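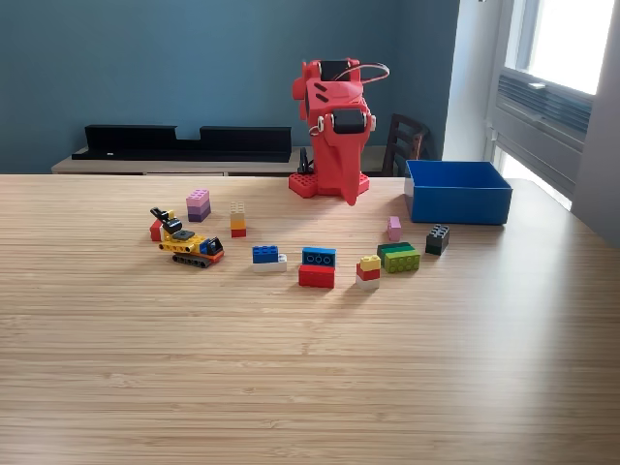
The little red arm at the sorting table, with the blue box beside it.

Robots at work: how we're getting on

3 Jul 2020

I promised back in January that I'd write something for the newsletter once the arm had been with us a while, so this is me finally getting around to it. For anyone at the Kirby site who hasn't heard, we do the returned toy brick sets at Ternida - they come in all jumbled up and somebody has to put the pieces in the right box before they can go back out on loan. For years that somebody was me and whoever else was rostered on, and we'd get through 4,000 pieces on a good shift with our shoulders up around our ears by the end of it.

Now we've got a robot arm on the table as well. The system it runs on is called Jineo (no, I don't know what it stands for either, I asked twice). It picks a piece up with its gripper and drops it in the box, and then it goes looking for the next one. I was pretty grumpy about the idea at first! I thought we'd all be standing around watching a machine do our jobs badly. 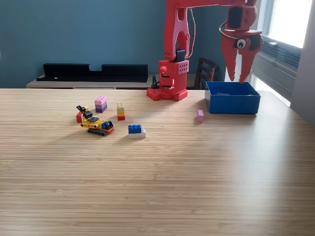

The bit I hadn't expected was how much of my day would go into setting things out for it. It likes a bit of space between pieces, so you learn to spread them over the table and leave a gap wherever you can. Bricks that come back stuck together are another story. We've argued over whether to pull them apart first or let it have a go at the whole stack, and my vote is still for letting it have a go. Glare is a pain too, and on sunny afternoons I do a lot of fiddling with the settings.

What's changed for the 5 of us on the team is mostly the shape of the day. There's less picking and a lot more checking, and there's a log to fill in, which I could live without. Last month's log had 2,143 picks in it, and 518 of those needed one of us to step in. That sounds like heaps, and some mornings it feels like heaps, but my wrists are much better than they were at this time last year and I'm not the only one saying so.

It hasn't all been rosy. The checking is quieter work and I miss the nattering we used to do when we were all around the one table. A couple of us also felt the training was rushed, and I've passed that on. Hours haven't been cut, which was the big worry, and management has put in writing that they won't be before the next roster review. I'd like to see something that goes further than the next review, and I've said that too.

The crew from the Oberholzer warehouse want to come over and see how we've got it set up before they decide on one of their own. If you'd like to tag along, put your name on the sheet in the tearoom. Bring your questions, and bring a mug, as we're short again.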